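Where can I send a 23-minute short film, and should I cut it first?

Asked by Mieke Peeters in Short Films and Festivals
Sunday, December 15, 2019

Hello everybody. English is my third language, so please excuse if something sounds strange.

In October I finished my first short film. The title is Ernia and it is fiction, with two actors and almost no dialogue. A woman comes back to the house of her uncle to sell it, and she finds that the neighbor's boy has been using the kitchen for months as if it was his own. They spend one day together and they do not speak about it. At the end he gives her the key. This is the whole story.

My problem is the length. The film is 23 minutes with credits. When I wrote the script I thought it would be 18, but the scenes in the kitchen needed more time than I believed. Now I read everywhere that festivals prefer films under 15 minutes, and a friend from my editing course told me that a programmer will stop watching after the second minute if nothing happens. In my second minute a woman is looking for a light switch.

I have a budget of 408 dollars left for everything: submission fees, subtitles, and the DCP if somebody wants one. I already sent the film to the Fodgate Short Film Days (the fee was 50 dollars, which hurt me) and I have no answer yet.

What I would like to know:

Should I make a shorter version, and if yes, can I send both versions to different festivals?

Does it make a problem if the film is already on a private link with a password?

Is it better to pay for a few big festivals or many small ones?

I have tried to cut it by myself. I took out the bus ride at the beginning and the telephone call, and it came to 19 minutes, but then the boy appears too early and you do not feel that the house was empty for her.

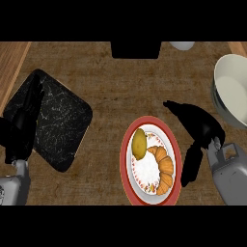
I also tried to remove the dinner, which is almost four minutes. My sound person, Raymonde, did not want to talk with me for the rest of the afternoon. She recorded the spoons separately and she is proud of the spoons. I think she is right about the dinner, but I would like to hear from people who did not work on it.

Thank you for your patience with the long text.

Mieke Peeters

Cristian Montoya
Accepted by the poster

Hello Mieke. I have read submissions for a small festival during four years and I have made two shorts, one of 11 minutes and one of 26. So I know both sides of your problem a little.

First, the rule of 15 minutes is not a rule. Most festivals accept shorts up to 30 or even 40 minutes, you must look at the regulations of each one. But a program of shorts is normally one block of 80 or 90 minutes. If I take your film of 23 minutes, I have to leave out two films of 11. So your film has to be better than both of them together. It is arithmetic, and it is a little cruel.

The first minutes are important, this is true, but I don't agree with your friend that something has to "happen". The year that I read the most, we had 700 films for two people, and what I wanted in the second minute was to feel that the director knows where to put the camera. A woman looking for a light switch can be very good. If it is dark and I hear her hand on the wall, I will stay. If before this there are forty seconds of logos and names in white letters, I am already tired. Put your credits at the end. Many people gain one minute only with this.

About the two versions: you can do it, but I don't recommend it. You will forget which one you sent where, and if a festival selects the short one, you will be sitting in the room missing your dinner. Decide one version and be loyal to it. From what you write, I would keep the dinner and look again at the bus ride. Maybe you don't need to remove it completely. In my long film I had a walk to the train station of two minutes, and at the end I kept only the last nine seconds — when he changes the bag from one hand to the other. It did the same work. With the telephone call try to keep only her side, or only the moment after she hangs up. This way the boy still arrives late enough.

The private link is no problem in any festival that I know. A public link can be a problem, because some want a premiere. Write the password in the form and do not change it until you have all the answers. We lost films for this reason every year.

For the money, I would take one big festival that you really love, so you don't regret it later, and use the rest for middle ones with a section for first films. Ask for a waiver. Write a short, polite email, two or three lines, before the first deadline. Half of them don't answer, some say yes. Don't pay for a DCP until somebody invites you.

Jaxon Poirier

Just cut it to 15. I never saw a short film that was too short. Also there are lots of free festivals, search for them.

Lise Bergeron

I am not a filmmaker, I only go to see a lot of shorts, so take this as the opinion of the audience. The long ones are the ones I remember. Last winter I saw Ploleo, by a director called Hwang, 28 minutes, and for half of it an old man is repairing a chair with his granddaughter. In the row behind me two persons left. I still think of this film almost every week, and I could not tell you the name of any other film from that evening.

What I don't like is when a film ends three times. You wrote that the boy gives her the key at the end. I hope it stops there, and that we don't see her in the car afterwards with piano music.

Mieke Peeters

Thank you all. Lise, there is a car. There is no piano, but there is a car, and it takes 50 seconds. I will look at it tonight without the sound.

Cristian, I have tried your idea with the bus and I kept only the moment when she stands up too early, before her stop. I will also move the names to the end. I have written to two festivals for a waiver, and I will put here what they answer.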